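Grikside open day: what I brought home for our equipment plan

I drove out to Rovville in July for the Grikside open day, and I'm so glad I did! We refurbish old office computers, and next year's budget has a line in it that just says "automation" with a question mark. I wanted to replace the question mark with something real.

Nathalie Nguyen ran the planning session, and she started with the table. I loved that. Everyone asks about the arm, she said, but first-time buyers forget the furniture, the fixtures and the spare gripper parts. Her rule is to price the whole bench before you call a single arm vendor (I have already redone our spreadsheet that way).

Floor space was the next surprise. Grikside's plan allows 141 square feet for one bench with walking room, and we had penciled in far less. They also set aside 208 hours of staff time for setup and training in the first year. I had zero hours written down. Oops.

Then on to the bench, with a desktop tower on its side and the printed fixture next to it.

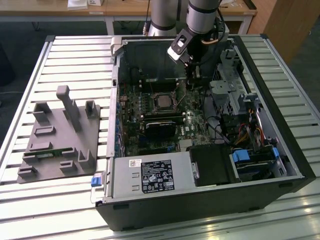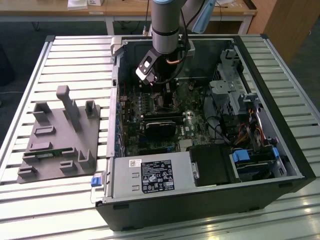 Fixtures were my favorite topic of the day. Grikside prints its own and budgets $400 a year for filament and redesigns, and Nathalie told us to expect a new plate for nearly every case style you take in. We see a lot of case styles, so I've put us down for $800 and will trim it later if I'm wrong.

Still on my list: ask Dobre whether they lease, get a service quote from Odard, and measure our back room again.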